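# The Drawer Test

*An open day in Clevport, where a robot arm spends its time with the furniture*

The sign on the door at Rarkasus gives two visiting times, and I came for the second. By then the coffee was gone and Leen Chamoun, who handles the public side of the company, was passing out name tags in the hallway. She had printed 56 of them and was down to the last few. The visitors were mostly from Clevport, with a group that had come over from Grurkport on the morning bus and a retired couple who had parked their old Saab across the loading bay and were asked, politely, to move it.

Rarkasus has been in the building for two years. It writes software for robot arms that are meant to work in homes, and it does most of its testing in a large room fitted out to look lived in. There is purple paint on some of the walls, a good deal of wood, and a cabinet with books on the shelves. Hala Darwish, who runs the lab, told us the furniture came from house sales and was chosen without much care for style.

"We wanted things people already own," she said. "A factory gives you the same part in the same place every time. A kitchen drawer doesn't."

The company has 11 employees, and nearly all of them were in the building for the open day. We were taken in by small groups. Qusai Daher, an engineer, explained the safety rules first: stay behind the tape, keep bags off the floor, and no reaching over to help if the arm seems stuck. A boy near the front asked how often it gets stuck. Daher said often enough that they'd made a rule about it.
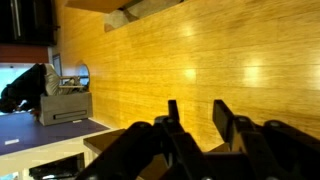
The gripper got more questions than anything else that afternoon. People tend to picture a metal hand with five fingers, and this one has two. Daher had a spare on a side table and let us handle it. It is heavier than I expected. The fingers open and close through a set of linkages, and he had us push on the tips to feel how much they gave.

Two fingers are enough for most of what the lab cares about, he said. They can pinch a knob, pick up a card, or hold a bottle by the neck. They are bad at cloth and worse at anything that has to be turned and held at once. Jar lids are a project for another year.

A small camera rides near the wrist, so the software gets a close view of whatever the fingers are about to touch. Darwish put that view up on a monitor for us. It takes a minute to get used to. The room tips over on its side as the wrist turns, and the fingers stay fixed at the bottom of the screen while everything else swings past. One of the Grurkport visitors had to look away.

After that we moved on to the cabinet.

The drawer test, as everyone at Rarkasus calls it, sounds like very little. The arm is asked to find a drawer, take hold of the knob, pull, and then deal with what's inside. Callum Menzies, who has been working on it since he joined the company, talked us through the stages. Finding the drawer is the easy part. Taking hold of a small round knob is harder, and a shiny one is harder again, since the reflection shifts as the arm comes closer. Pulling is where most failures happen. Old drawers run crooked, and a person corrects for that without thinking. An arm that pulls dead straight will jam one.

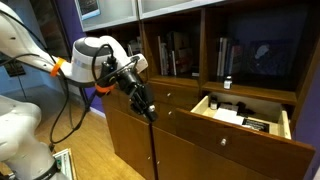 *The arm at the cabinet, gripper closed, beside the open drawer.*

Menzies keeps a log of every run, good or bad. A full set is 200 attempts, spread over several days, with the contents of the drawer moved around between them. He wouldn't give us a success rate. He said he'd been burned once by a number that got repeated after he had stopped believing it. He did say the runs with paper in the drawer were the ones he dreaded. A sheet lying flat on the bottom gives the fingers almost nothing to get hold of.

I asked what the company does about that. For now, he said, the arm tries to slide the paper up against the side of the drawer and catch it there. A visitor behind me said she does the same thing with receipts.

The pace is slow. I had seen videos of robot arms whipping car doors around, and I suppose I'd come expecting some of that. At Rarkasus the arms are held to a crawl whenever guests are in the room, and even on a normal day they don't go much faster. Darwish doesn't see this as a problem. If a machine is going to work in somebody's house, she said, she would like it to move at a speed where a person can step out of the way.
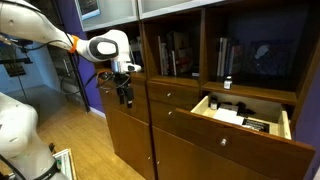

Not everyone was won over. Shadi Akl, a home care worker who came with the Grurkport group, spent a long time at the tape and then had a list of questions for Darwish. Who puts the pills in the drawer to begin with? What happens when a client moves the furniture? What does it cost? Darwish answered the first two at length. On the third she said there was no product yet and so no price, and that anyone who gave one today would be guessing.

Akl told me later that she liked that answer better than the demonstration. Her clients, she said, mostly want somebody to talk to while the drawer is being opened. But she has one man who can't bend down to the lower cabinets at all, and she could see a use for it there – if it could be trusted around his dog.

There is no dog in the test room, though Menzies said it had come up.

The last group left at a quarter past four. Chamoun was collecting the name tags in a shoebox to use again. The next open day hasn't been set, but she is taking names at the front desk, and the lab will also see school groups by arrangement. Parking is on the street side only.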